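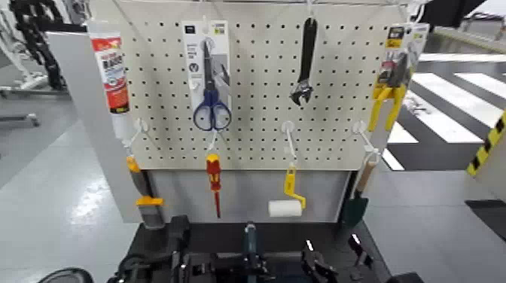
**4.2 Who gets thanked**

Most workplace recognition programs assume that people like being praised and that managers like doing it. Our interviews at Kilia and Graltex support the first assumption. The second held up less well. At Graltex, supervisors were asked to write one note of thanks a week, and by June the notes had settled into a house style so stable that employees could recite it before opening the envelope. Several supervisors said they simply couldn't think of anything to thank people for. Asked the same question about equipment, they did fine. Shared tools offer an easy comparison: an adjustable wrench hanging by itself on a pegboard hook, next to pliers still on their backing card, tells a supervisor at a glance what is there to be used (Figure 2). Helpful acts at work hang on no hook. They have to be noticed while they happen, usually by someone who is late for a meeting.

We coded 675 notes from the two firms. The largest group praised effort in general terms ("for all that you do"). A much smaller group named a particular act, and these were the notes people kept. One clerk at Kilia had taped hers inside a drawer, where she could read it during budget calls. Notes that named an act were also shorter, which surprised us, and we checked the coding twice in the hope of finding a more flattering explanation for the long ones.
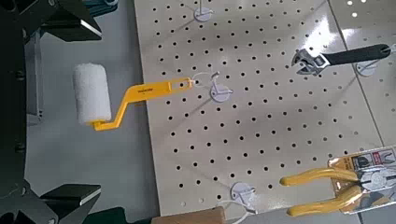
**Figure 2.** Pegboard panels.

The form itself shared some of the blame. Graltex supplied a card with 5 printed virtues and a box beside each, and supervisors did what people do with boxes. Kilia left the card blank. Catacutan, who coded the Kilia notes, found more crossed-out words there and fewer repeated phrases – a trade we would recommend, though not to anyone who buys the cards.

Two limits apply. Both firms are small, and both knew we were reading the notes, so some writers may have been trying to impress us. If so, the effort was well hidden. We return to the question of audience in Section 5, using the notes collected at Montes, where employees thanked one another and supervisors were asked only to stay out of it.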